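Notice to the Residents of Laltach House

Residents are informed that the laundry of the late Fouad Kettani shall be folded on the floor, upon the green sheet, as his will directs. Salma Belhaj shall preside — standing, if she wishes.

The washing machine is left to Ayman Salem. The blue cloth is left to no one. 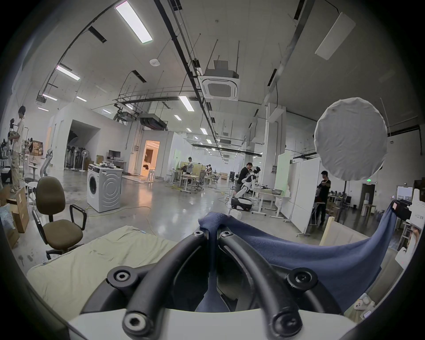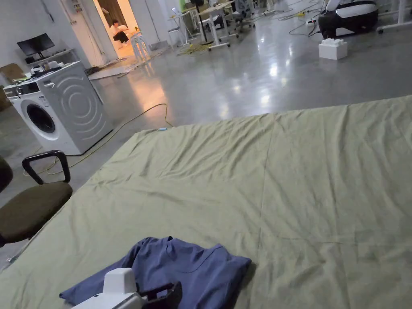
Second Notice

Miss Belhaj has asked to keep the blue cloth. The request is granted until October.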